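Workshop Tips: What We Picked Up at the Kusthorpe Open Day

Posted 05/01/2023 by Manaia Bright

Kusthorpe opened its workrooms to the public last month and I went along to see the small robot arm they call Gatus. I went for the robot and came home with a page of notes on tables, bins and cables. Most of it works just as well for a hobby bench or a kitchen table where the kids build things.

The tips are in the order I wrote them down.

Clear the front of the table first

The people running the demonstration kept the half of the table nearest the visitors free and put everything else toward the back and middle. I do the opposite at home. My tools creep forward until I am working on a strip the width of my hand. Push things back before you start and again when you stop for lunch.

Put the bin where the hand already goes

They used one open bin, no lid, set on the table beside the arm. The operator told us they tried it at the far end for a while and moved it back. If you are sorting screws or beads, put the container on the side of your working hand and within a forearm's length. A bin you have to lean for will not get used.

Straight sides are easier to drop things into than sloped ones. Color helps too. Pick a bin that does not match the table or the parts.

Leave gaps between things

A gripper needs room on both sides of a brick. So do fingers, especially cold ones. When you lay out parts for a job, leave a finger's width around each one. It takes more table, but you stop knocking over the next part while reaching for the first.

Practice on toy bricks

If you are setting up any kind of arm, clamp or pick-up tool, start with toy bricks. They are light, they have flat sides and they don't mind being dropped. Stack two of different colors and you can tell at a glance which way up the stack is. The Kusthorpe people buy theirs used. Their tub holds 196 pieces, and the whole lot gets washed in a mesh bag in warm water with a little dish soap. Air dry on a towel. Do not put them in the dryer.

Give moving cables some slack

A cable that crosses a joint needs a loop in it. Move the joint as far as it will go both ways and check that the loop never pulls tight. The same goes for a swing-arm lamp. I checked mine when I got home and it was too short by an inch or so. I have since moved the clip.

Keep the other cables off the work area. Run them behind whatever they power, and tie them every 8 inches if they have far to go.

Wiping down printed plastic

Use a dry microfiber cloth for dust. For fingerprints, dampen the cloth with plain water and go over it again dry. Do not use acetone. Hot water is a bad idea with some printed plastics as well, so keep them out of the dishwasher and off the dashboard in July. For holes and corners, a soft paintbrush is better than a cloth.

Turn it off before you reach in

The rule at Kusthorpe is that the power goes off before anyone straightens the parts by hand. It is a good rule for a drill press or a stand mixer too. Put the switch where you can reach it without crossing over the machine.

Write down what you changed

They keep a paper log, one line per run, and were on run 132 when I came in. If a run goes badly they change one thing and note it. I now keep a cheap notebook by the sewing machine with the thread, needle and tension for each job. Mine has four lines in it so far.

Daylight and shadows

Window light is pleasant to work in but it moves. If you do close work in the afternoon, check the bench at that hour before deciding where to set up. A white sheet taped over the lower pane softens it enough for me.

Vadon and Kiều, the two other groups at the open day, had their tables upstairs. I ran out of time for Kiều. Vadon was showing a label printer and I will write that up separately.
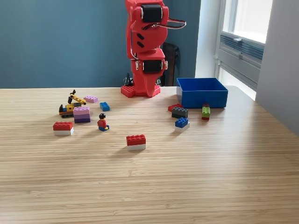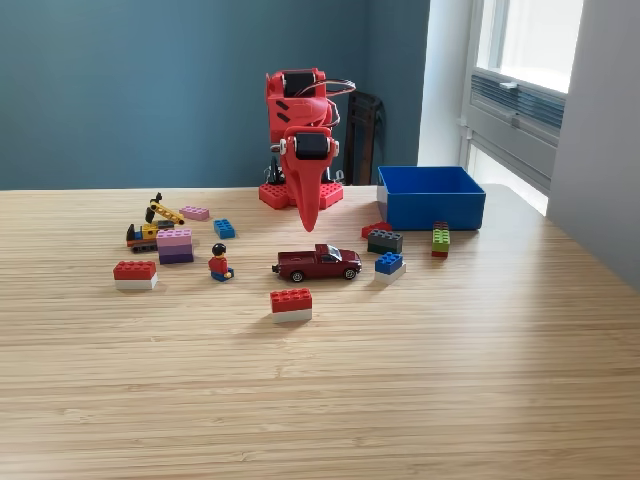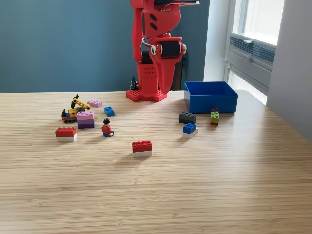
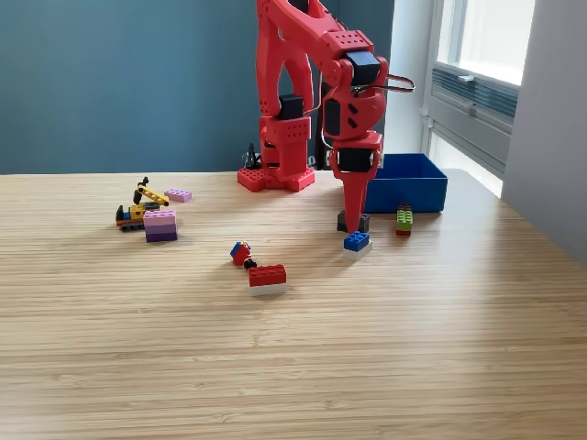
Gatus, the red arm, at its table with the bricks and the blue bin, Kusthorpe open day.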